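Bratamik hand-held gripper: build notes and data card

Version 2, updated 6th January
Maintainer: Bakari Mwakalinga

Contents of this repository

cad/ – part files for the arms, jaws and handle
firmware/ – logging code for the handle board
clips/ – recorded sessions, one folder per task
tasks.csv – task name, clip count, notes
CHANGES – what moved between versions

Bratamik is a hand-held gripper with a camera on it, built at home on evenings and weekends. You hold it, squeeze it, and do a chore. The recordings are used to train Swai, the small tabletop arm that lives in the Istaritz shared workshop. Both use the same jaws, so a new pad or pin has to go on both.

Build

The arms are a mirrored pair. Print both from the same file and flip one in the slicer. Each jaw gets a narrow blue pad on its inner face. Version 1 had bare jaws and dropped anything made of cloth. Press the pivot pins in cold and check that the arms close without rubbing before you fit the handle. If they rub, sand the arm, not the pin.

Cut the pads a little long and trim them after the glue sets. Pads that stop short of the tip will let cord and thin straps slide out.

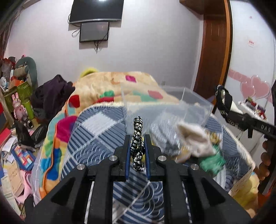 Cord and fabric make up most of the set. Hard objects were easy from the start and we stopped recording many of them after October. Sessions are done in ordinary rooms with the owner's things left where they were, so backgrounds are busy and vary a lot between folders.

Data

Clips: 441
Tasks: 21
Rooms: 5
Split: by room, never by clip

Each clip folder holds the video, a jaw-width log and a short text file with the task name. Logs made before version 2 use a different zero point. Run miltance_fix.py on those folders before mixing them with newer ones.

Known problems

Fast hand motion blurs soft items, and the blurred clips have not been removed. The jaw log sometimes skips a few samples at startup. Left-handed sessions are missing.

To do

Stiffer spring for the handle
Redo the towel task
Write up the wiring properly

Questions and fixes go to the issue tracker. Please name the clip folder if you are reporting bad data.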